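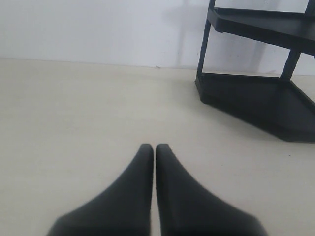 Towns should stop charging fines for late library books. The library in Altidlow still asks 10 cents a day, and the people who stay away over it are the ones who need it most.

Marlene Bouchard, who ran the Plumell branch until July, dropped the fines there and kept the replacement fee for lost books. I think she had it right. A family that owes $5 on picture books will often just stop coming — and then the books don't come back either.

The council votes on the budget next month. It should take the fines out.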